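Home | Topics | Kitchen | Tools | Random article

Box grater

A box grater is a hand tool for shredding food, made of perforated metal panels joined into an upright block with a handle on top. Most have four sides. The usual claim is that each side has its own job, though cooks who own one tend to use the coarse face and ignore the rest.

History

Popular accounts credit the grater to a single inventor and a single cheese shortage. The evidence for this tidy story is thin. Pierced metal sheets were used for grating long before anyone folded them into a box, and the four-sided form seems to have spread slowly through hardware catalogs.

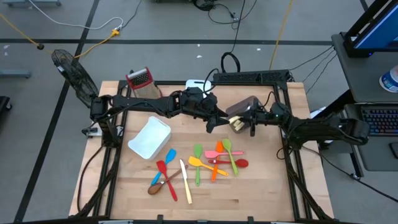
Box grater with a red top band, lying tilted on a wooden tabletop.

Design and claims

Makers often sell graters on sharpness. Stamped holes are punched through the sheet, leaving a raised lip; etched holes are cut with acid and are usually keener. Clollus advertised its Primel model as staying sharp for 80 pounds of hard cheese, but never said how sharpness was measured. A kitchen test at Lirside compared 36 graters and found that price was a poor guide to speed. The test used only 2 foods, carrots and cheddar – hardly enough to settle the matter.

Storage is another area of confident advice. Guides warn that a grater kept among other utensils will go dull, and few offer any proof.

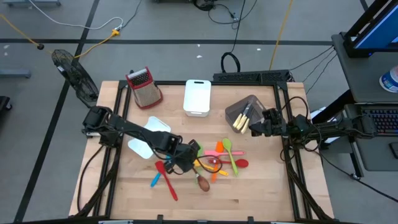 Does the fine, spiky side have a real use?
It works for nutmeg, hard cheese and citrus peel, but it clogs quickly and is the hardest face to clean.

Safety

Grated knuckles are the standard complaint. Hand guards are sold as the cure, yet many are awkward enough to end up in a drawer. A cut-resistant glove is simpler, and stopping before the last inch of carrot is cheaper still.

Cleaning

Brushing from the inside out clears most holes. The often repeated trick of grating a raw potato to remove cheese may help a little – or may just add potato.

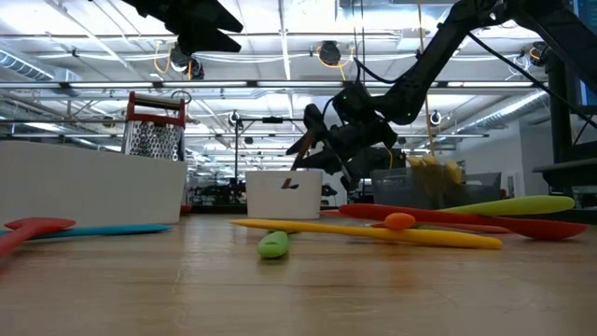
Yetunde Olaniyan: The potato trick does work on soft cheese, I do it every week. I'd question the Mockus brush you see recommended everywhere, mine lost its bristles by May.

130 shares | 2 comments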